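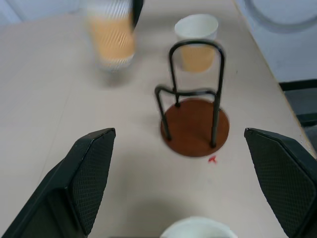
Figure 4. Wrist view of the cup task: a wire cup stand on a round wooden base, with paper cups around it.

3.2 What we bought, and what we'd buy again

We went into this with one budget line for "robot stuff" and no real plan, so let me walk through how that went. The cup task (Figure 4) looks like the cheap part of the project. The stand and the paper cups cost us next to nothing, and I happily wrote them down as office supplies. The fingers are where the money went! Our first quote from Prendgate priced a spare set at $675, and I figured one set would last us the year. It didn't -- we went through up to 8 sets before October, mostly in the early weeks when we were still tuning grip force (paper cups don't forgive much).

So for the second round we split the budget into two pots, one for the arms and one for everything that wears out. Stulla gave us a better deal on fingers if we ordered 19 sets at once, and Pokico wanted a service contract that we turned down. I still go back and forth on that one. We also held some money back for wrist cameras, and I wish we'd held back more, as the close view is what we look at when a grasp goes wrong.

If you're planning a two-arm setup like ours, my advice is to price the spare parts before you price the arms. Ask for lead times too. The Qiu mounts took four weeks to reach us, and the arms sat idle on the bench that whole time.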